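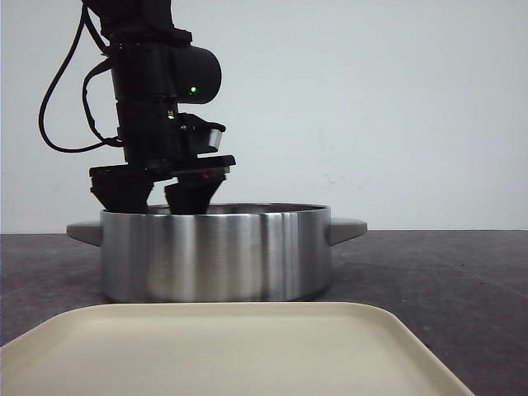

4 September 2025

I promised to write more often about our student project, and then all of August passed without one post. So I will try to put everything in here.

The project is called Plokel. We are a small group from the robotics club, and our task for this year is kitchen work: the arm must take things out of a pot and put them on a tray, and later also the other way. When I joined, I thought this would be the easy task and that the group with the drawers had the difficult one. Now I am not so sure.

The pot gives us trouble for two reasons. The first is the metal. It is brushed steel, and the bright stripes on it move when the module on the wrist moves. Our first detector liked these stripes very much and reported them as edges of objects. The second is the rim. The fingers have to go down inside, open, and the software must remember that there is a wall on every side. In my first version I forgot to limit how wide the fingers can open below the rim. You can imagine the sound.

In August we recorded 1822 attempts. After I removed the ones with wrong timestamps (my mistake, I had changed the clock on the laptop), 1268 were left. I was quite sad about this for one evening. Our goal is 2000 before the club competition in Drirkeveck, so we must record more, and this time with a checklist on paper.

I also rewrote the part that decides the height of the gripper. Before, it used one fixed number for all pots. Now it looks for the rim first and goes down from there. It is slower, but I trust it more. The code is in the folder "alik" in our club repository, because Alik is the name of our planner. Please do not look at the folder "alik_old".

Next I want to learn how to make the cable longer in the simulation, so that the wrist can turn fully without a false collision warning. If somebody has done this with the Rizvi simulator, please write me a comment. I have read the manual two times and still did not find it.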